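February 27, 2022 – nursery notes, Duswood shed

Germination check on the bur oak trays first. Tray A good. Tray B slow, maybe the cold corner by the door again. Moved B to the middle bench, swapped with the hackberry. Hackberry doesn't care.

Counts for the spring planting as of today:

- bur oak: 122 in deep pots, ready to harden off
- hackberry: plenty, haven't sorted the weak ones
- serviceberry: 13 survivors from the cuttings, poor
- everything else on order from Skestton

Skestton order is nearly 2,000 bare-root seedlings, to be split between us and the Annan school grounds. They want a delivery week from us by tomorow. I said May, early. If the ground at Annan is still under water we heel them in here in the sand bed, same as last time.

Mix for the deep pots – changed it again. Less peat, more composted bark, handful of grit. Old mix was staying wet at the bottom and roots were circling. Pulled two oaks out of the old mix to look, both brown at the tips. Pulled one from the new mix, white and going straight down. Small sample I know.
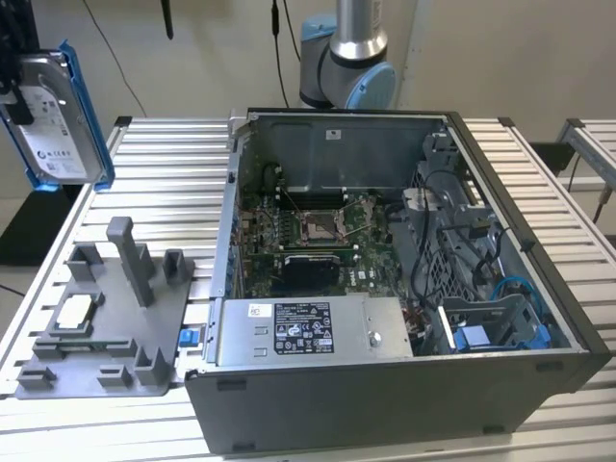

Viorica Stojanović: three pots is nothing to go on, and you watered the old-mix trays more because they're by the tap. Run both mixes side by side on the same bench, 20 pots each, same watering, and look again before you repot the whole lot.

Fair. Will do 20 and 20. Labels: yellow for old, white for new. Please don't anyone tidy these up or move them. Water from the can only, one pass, mornings.

Mulch. The paper mulch mats from Jalelis came, the recycled ones. Thinner than the ones they sent before. Soaked one overnight in the bucket and it held together ok but tears at the center slit when you pull it round a stem. Going to try cutting the slit shorter and adding a small cross cut. Wood chip still better where we can get it, but we can't haul chip down to the creek side, so mats there.
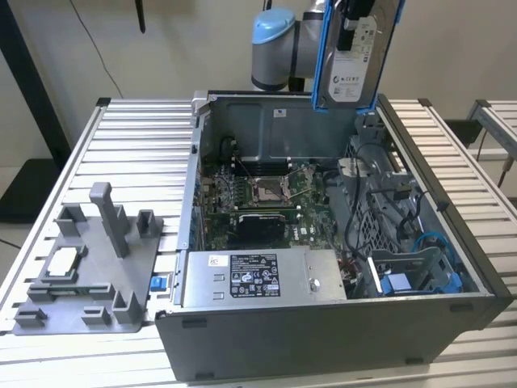 Creek side spacing, before I forget – willow stakes closest to the water, then serviceberry if any live, oaks up top well back from the bank. Last map had the oaks too low. I redrew it in pencil, it's pinned over the sink. Someone should check it against the flood line, my line is from memory.

Tree guards: we have a stack of used ones, some split. Sort into keep / cut down for short ones / recycle. Half done. Split ones are in the blue crate, dont use.

Still to do:

- email Skestton re delivery week
- ask Annan if they have a hose that reaches the back fence
- more grit, nearly out
- set up the 20/20 trial
- sharpen the dibbers
- recheck tray B at the end of the week, resow if still nothing

Greenhouse vent is sticking again. Propped it with a brick for now.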